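Skerthorpe Shared Workshop, build group
Minutes, Thursday

Started late, kettle. Last minutes agreed, no changes.

1. Hand and wrist
Reach trials on the two grey cabinets carry on. Going for the door handle on the right hand one first, then the rotary switches, then buttons. Emergency stop button left till last. Film stays on the back of the hand for now. Agreed that approach from below is the one to stick with, the side approach kept losing the handle. Cable at the wrist needs a proper clip before the next go. 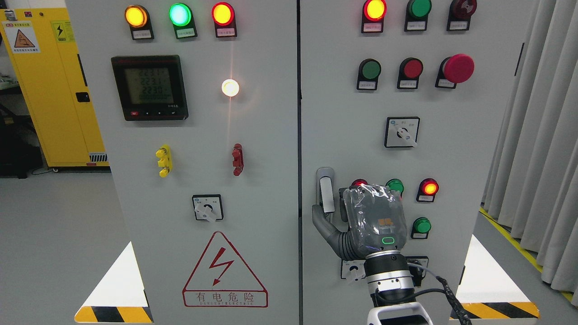
Drivness asked by message whether the fingers could be slowed down for the last bit of the reach, as their own build pulled a handle clean off its plate. Agreed to try it. Speed setting now 78, drop to 10 for the final approach and see how it behaves. Drivness to send there settings file.

2. Cabinets
Doors to stay shut during trials. Anyone who needs one open asks first and the arm gets powered down. Repeat of last month, please read the sheet.

3. Parts
Carico order gone in, ref 3606. Finger pads, 3 spare tendons, cable clips. Makori controller still not here, chase again. If nothing by next meeting cancel and look elswhere.

4. AOB
Floor needs sweeping before the arm is moved. Bench drill chuck key missing again.
May open evening: carry over, no time.

Closed 9.20pm. Next meeting same time, same room.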